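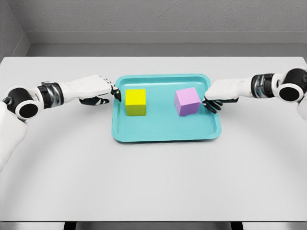

Aufgabe «Tablett beidhändig» aus dem Szenenpaket Skaltton, zwei Arme mit Fingerhänden, gerenderte Simulation

Skaltton – Simulationspaket für zweiarmige Handhabung

Skaltton ist eine Sammlung fertig eingerichteter Tischszenen für Roboter mit zwei Armen und mehrfingrigen Händen. Das Paket richtet sich an Labore, Hochschulen und Entwicklungsabteilungen, die Steuerungen erproben wollen, bevor sie an die Hardware gehen. Hersteller ist Stikport, die Szenen werden von Melaniia Kostiuk und Gerrit Shezi betreut.

Enthalten sind 21 Aufgaben, verteilt auf 7 Themengruppen. Jede Aufgabe besteht aus der Szene, einer Startverteilung für die Objekte, einer Erfolgsbedingung und einer kurzen Beschreibung als PDF. Die Armmodelle werden mitgeliefert. Eigene Modelle lassen sich über das übliche URDF-Format einbinden, die Greifpunkte müssen dann neu gesetzt werden.

Tablett beidhändig

Zwei Würfel, gelb und rosa, liegen in einem flachen türkisfarbenen Tablett mit schrägem Rand. Die Hände sollen das Tablett von links und rechts fassen, anheben und waagerecht halten. Die Aufgabe gilt als gelöst, wenn beide Würfel am Ende noch im Tablett liegen und der Rand die Zielhöhe erreicht hat. Lage und Drehung der Würfel wechseln bei jedem Start. Wer es schwerer haben möchte, setzt in der Konfigurationsdatei die Reibung des Tablettbodens herab.

Der Tisch ist weiß und der Hintergrund grau gehalten. Für Versuche mit Kamerabildern als Eingabe können Farben, Licht und Blickwinkel zufällig verändert werden. Diese Funktion ist ab Werk ausgeschaltet.

Lieferumfang
Szenenpaket als Download
Arm- und Handmodelle mit Kollisionsgeometrie
144 aufgezeichnete Vorführungen, per Fernsteuerung in der Simulation erstellt
Auswerteskript mit Protokoll im CSV-Format
Updates für ein Jahr

Systemvoraussetzungen
Linux, 64 Bit
Grafikkarte mit 8 GB Speicher, für paralleles Training mehr
Python 3.10 oder neuer

Preis und Lizenz

Die Einzelplatzlizenz kostet 349 Euro zuzüglich Mehrwertsteuer. Hochschulen erhalten auf Anfrage eine Kurslizenz. Die Lizenz ist zeitlich nicht begrenzt, nach Ablauf des Update-Jahres bleibt die zuletzt geladene Version nutzbar. Die Vorführungsdaten dürfen für Veröffentlichungen verwendet, aber nicht einzeln weitergegeben werden.

Bekannte Einschränkungen

Tastsensoren in den Fingerspitzen werden derzeit nicht simuliert. Kontaktkräfte stehen nur je Fingerglied zur Verfügung. Bei sehr großen Zeitschritten kann das Tablett durch die Finger rutschen, wir empfehlen die voreingestellten Werte. Weiche Objekte sind erst für das Ergänzungspaket Lutley vorgesehen, das im Mai erscheint.

Fragen zur Einbindung eigener Arme beantwortet Ghizlane El Ouafi über das Kontaktformular. Angebote für mehrere Arbeitsplätze erstellt Ghislain Sandhu.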